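Open day at Kavent: what should I ask about the hotel room robot?

I look after housekeeping supplies for a hotel with 52 rooms. My manager signed the two of us up for the open day at Kavent in December, mainly for the bathroom part of the demonstration. Has anyone here been? I'd like to know what they show and whether questions are allowed during the run.

Murkavska
I went to the last one. The bathroom part took 20 minutes and visitors stood in groups of seven behind a line in the hallway, so get near the front if you can. You follow most of it on a screen. The job is restocking the vanity — toothbrush, comb, small packets, tumbler on the tray.

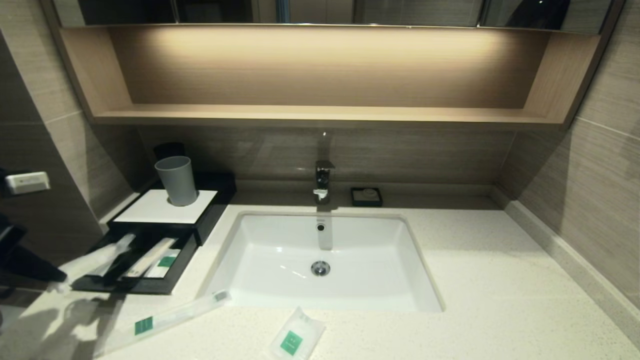

The gripper at the amenity tray, with a sealed toothbrush on the counter below.

Ask about the plastic sleeves. Clear wrap on a pale speckled counter is what I would worry about in our rooms, and the presenter was willing to talk about it at length. Also ask who lays out the supplies before a run and how much a different tray would change the setup. They took questions after the run but not during it. Bring a sample of your own packets. They let me leave mine with them, though I haven't heard back.

Pruro
Parking is bad. Go early.

Cuypers
I agree with most of the first reply, but our group was allowed to ask questions the whole way through, so it may depend on who is presenting. I'd ask for the time per room with the bathroom and the bed listed separately. We got one number for both and it was no use for planning shifts. Wear flat shoes — there is no seating until the coffee at 2.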